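À propos de Droltow

Bonjour et bienvenue ! Moi c'est Pieter Mnguni, et si vous êtes arrivés jusqu'ici, c'est sans doute que vous avez goûté un de nos bouillons quelque part (ou qu'on vous a forcé la main, ça arrive aussi).

J'ai commencé Droltow dans la cuisine de mon appartement à Prenport, avec une marmite de 50 litres qui ne passait pas dans l'évier. Je la rinçais dans la baignoire, je ne vous raconte pas les voisins... Je faisais un seul bouillon à l'époque, gingembre et champignons séchés, que je vendais en bocaux aux copains, puis aux copains des copains.

Aujourd'hui on est 14 dans l'atelier de la rue Mofokeng, et on propose toujours le gingembre-champignons, plus un bouillon citronnelle, un miso d'orge et une pâte de piment que j'adore, mais qui pique vraiment, je préviens ! 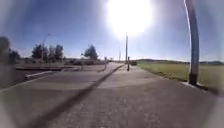
Nos cours de cuisine

Depuis le mois de mai, j'anime aussi des ateliers du soir, à 19 h, en petit groupe. On y prépare des nouilles sautées, des raviolis vapeur, des pickles express, et on mange tout à la fin, évidemment. Venez avec un tablier et une boîte pour les restes.

Où nous trouver

À la boutique de l'atelier, chez Flivon pour les bocaux au détail, et dans plus de 295 épiceries. Pour une question de cuisson ou d'allergènes, écrivez-moi par le formulaire, je réponds en général le soir, une fois les marmites lavées.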